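From: Killian Lemaire
To: Vusside social list
Subject: Re: July lunch table

Nandini Alva wrote:
> Could we please agree what goes in what before July?
> Last time the sandwiches got a tray and the crisps
> got everything else.

Agreed, and I have opinions.
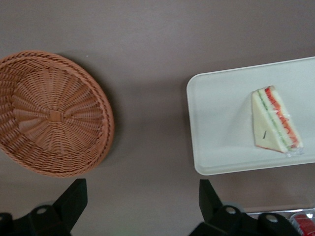
Baskets for bread, trays for anything that sheds. I have said this before, to general indifference.

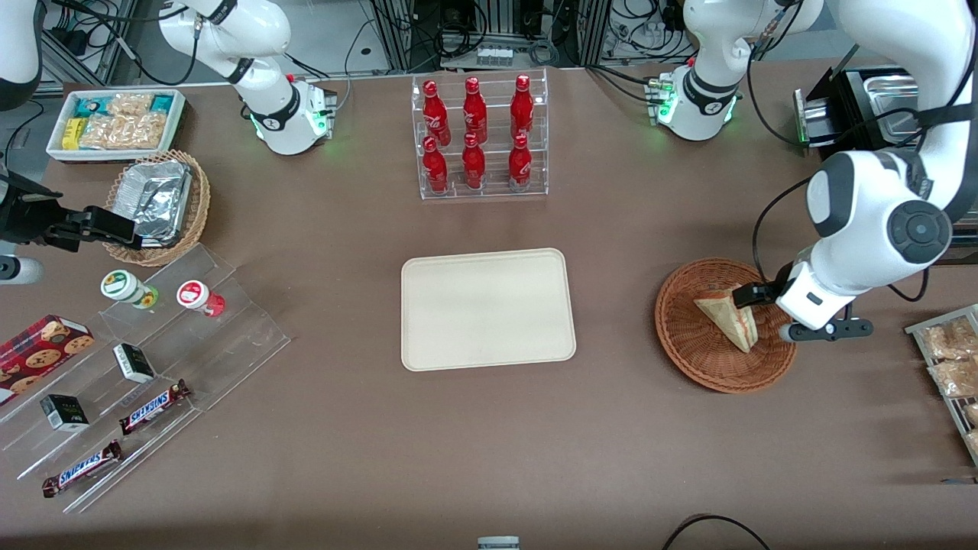
Drinks are Makis's department and I wouldn't dare. I will say that the Coca-Cola looks very grand on its clear tiered rack, far grander than the snacks piled in their tray. Could the crackers be promoted?

Killian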